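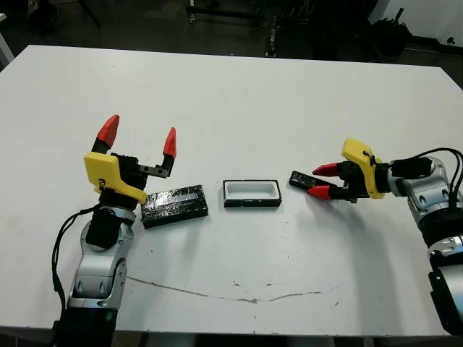 The two-arm table at Daneshvar, open day, Apr 13, 2024

I'd been meaning to get to one of the Daneshvar open days ever since we moved out this way, and this year I finally managed it. Farkivville is a funny place to reach without a car. You take the train as far as Hukness, then the number 13 bus, which goes round every housing estate in the county before it drops you at the bottom of the hill. I'd brought a flask and a cheese roll and had finished both before we were past the garden centre.

The building itself is very plain from the outside. You sign in, you get a sticker, and you get put in a group. There were eight of us in mine, including a retired bus fitter called Valeriano Barrios who had come over from the other side of Hukness and who asked better questions than the rest of us put together. If he reads this — hello, and thank you for the mint!

They show you quite a lot on the tour (the metal store, a room full of old motors, a very long talk about dust), but the part I want to write about is the table with the two arms, because I stayed there so long that the group went off to the tea room without me.

The setup goes by the name of Zaltier, which I assumed was a make but is just what they call that particular table. It's a white table with a robot arm on either side, the two of them reaching in towards each other. The arms are silvery grey with darker joints and have black cables running along them, and each one ends in a gripper with two red pointed fingertips and a bright yellow bracket. I'd expected something behind glass the size of a van. These are more on the scale of a person's arms, and you find yourself thinking of them that way, left and right.

The person who looks after it is Forough Khosravi. She has been on Zaltier since February and inherited it from somebody who, she said very politely, kept all his notes in his head. So the first thing she did was write down the start-up routine, and it's now taped inside a cupboard door. It runs to 11 steps. I asked whether she would read them out and she did, at some speed, so forgive me if I've got any of this muddled.

You begin with everything switched off and both arms parked. She runs a hand down each cable from the top to the gripper, feeling for a kink or a rubbed patch, and checks that the loops have enough slack for the arm to turn right over without pulling. Too tight and you wear out the plug. Too slack and the loop drops onto the table and sweeps your things off it, and she told me a story about a mug here that I promised not to repeat.

Then come the fingers. Every fingertip gets a waggle. Valeriano was very pleased with this, as it was how he used to check mirrors on the buses. If a tip moves at all it comes off, gets cleaned underneath and goes back on, and she does the screws up by hand with a short key and stops when it's snug. The long key stays in the drawer for undoing things that other people have done up. 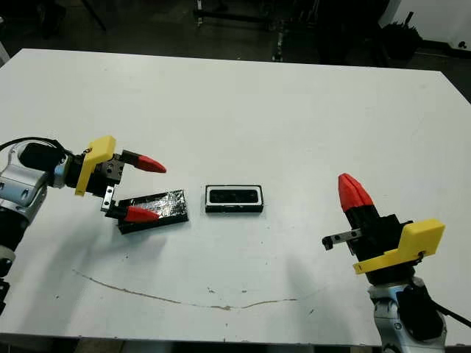 After the waggle she opens and closes each gripper a few times with nothing in it, and listens. I couldn't hear anything but a faint whirr, but she says you get to know the sound. A gritty one means a wipe along the slides, and if it's still gritty after that it goes on the bench and the day's plans change.

The yellow brackets are 3D printed, and I loved this bit. They print their own on a machine down the corridor, and when one cracks they simply print another. Forough keeps the broken ones in a drawer and writes on each where it split, and she can see from the drawer which corner needs to be made thicker next time. She let us handle a couple. They're lighter than they look and a bit rough at the edges, like a cheap toy, and I said so before I could stop myself. She laughed and said that was fair! There have been 13 versions of the bracket so far and she reckons the latest one is the first she would call finished, although her colleagues have heard that before.

Valeriano wanted to know why you wouldn't have them made in metal and be done with it. Her answer was that when an arm comes down somewhere it shouldn't, something is going to give, and she would sooner it was a piece of yellow plastic than the inside of a wrist joint. He thought about that for quite a while and told me later, on the bus, that he'd come round to it.

The work on the table is all small stuff. On our visit there was a little black box with a white inner edge, and a flat black shiny piece that went next to it. The shiny piece is the hard one. It catches the light whichever way you turn it, and it's so flat that the fingers have hardly any edge to get hold of, so the gripper has to come in low with its tips set wide and a great deal depends on the height being right. Forough checks the height every morning with a slip of card. She brings the tip down until the card just drags, writes the number in a book, and compares it with yesterday's. If the two are more than a whisker apart she goes looking for the reason before anything else happens.

I asked if she could not just have the machine do that for itself. It can, she said, and it does, and she still likes the card.

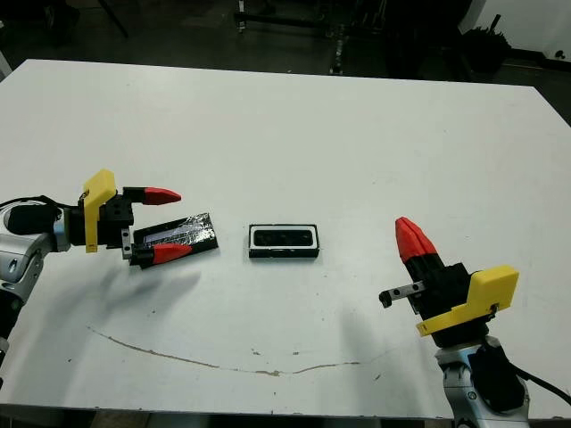
The other thing that takes up her time is what she calls settling the arms with each other. Each arm knows perfectly well where its own fingers are. What they are less good at is agreeing. If the left one has been taken off for a repair and bolted back a hair's breadth round, it will cheerfully tell you it's over the middle of the table when the right one has a different middle altogether. So after any job on a mounting she takes them through a slow routine, touching one point after another, first with one arm and then with the other, and corrects whatever doesn't match. There's no rushing it. She puts the radio on.

By that point the others had gone for tea and it was just me, Valeriano and a boy of 11 who wanted to know if the arms could shake hands. They can't, or at any rate they aren't allowed to. There is a distance they have to keep from one another and it's set in the controls, and she has no intention of changing it on an open day. He took it well.

She did show him the stop button, and let him press it. After a stop everything goes back to the beginning of the list, cables and waggle and all, and she went through it again for him without seeming to mind a bit. I think I could have done the first few steps myself by the end.

A few practical notes if you fancy going. It's free, but you do need to put your name down beforehand. Wear a jumper, as the workshop is chilly even in spring. The tea room does a decent lemon cake and only takes cards. Bags go in a locker, so keep your glasses on you (I had to go back for mine). And check the return bus before you set off up the hill. We missed ours by a minute and had a long sit on the wall at the bottom, which is where I got the full history of the Hukness depot and was given the mint.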